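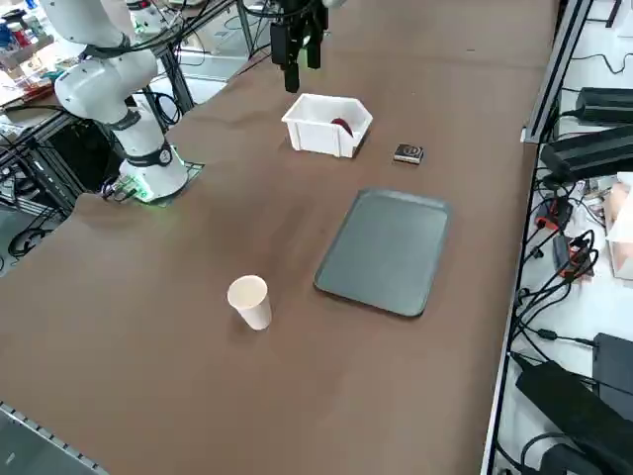

The two-arm sorting cell at Himetti, with the bin, tray and cup used for checks.

Osum publishes upkeep routine for two-arm sorting cell

Osum has released the set-up and upkeep routine for the two-arm cell at its Himetti workshop. The routine has been in use since November and is open to all sites running the Parau controller.

Both arms are bolted to the same table and share one work area. Each gripper is checked every Tuesday before the first shift. The check takes 37 minutes and covers finger alignment, cable slack and the table positions stored in the controller.

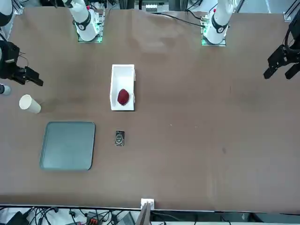
Both arms seen from the near side of the table, with green lights at the bases.

"Most of our stoppages came from cables, so we start there," said Chaiwat Yensuk, who looks after the cell. "A loop that is too short pulls on the wrist. One that is too long catches."

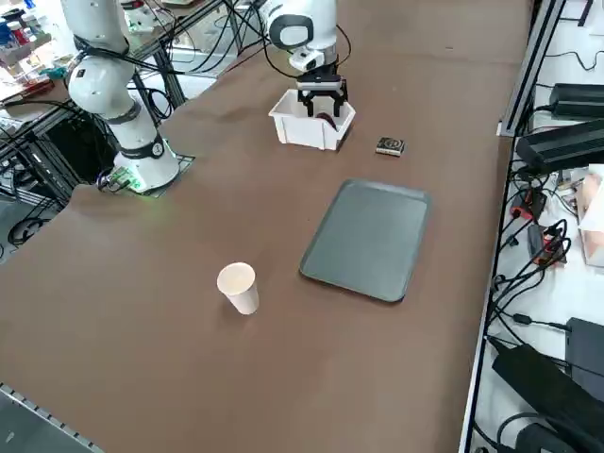
Finger alignment is checked by picking from a bin. The operator runs the arm at low speed and stops it at the lowest point of the move. With the two fingers down inside the small white bin, the gap on each side of the part can be compared by eye. If the gaps differ, the fingers are reset and the move is run again.

Finger pads are changed after 500 hours. Spare pads and cable ties are held at the Chaiyaporn store and reach Himetti within 7 days.
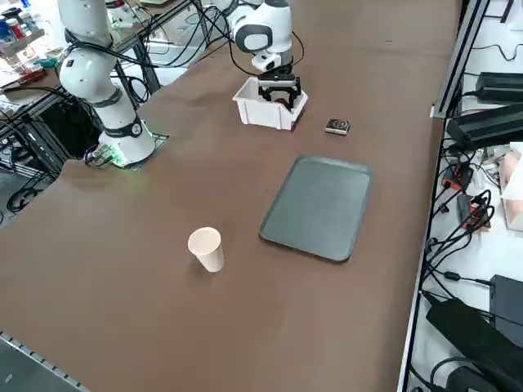 Stored positions are corrected only after the pads and cables have passed. Any shift of more than 2 mm is written in the cell log, and the mounting bolts are then checked for tightness.

The routine can be requested from the Osum service desk. Printed copies are kept at Himetti and Chaiyaporn.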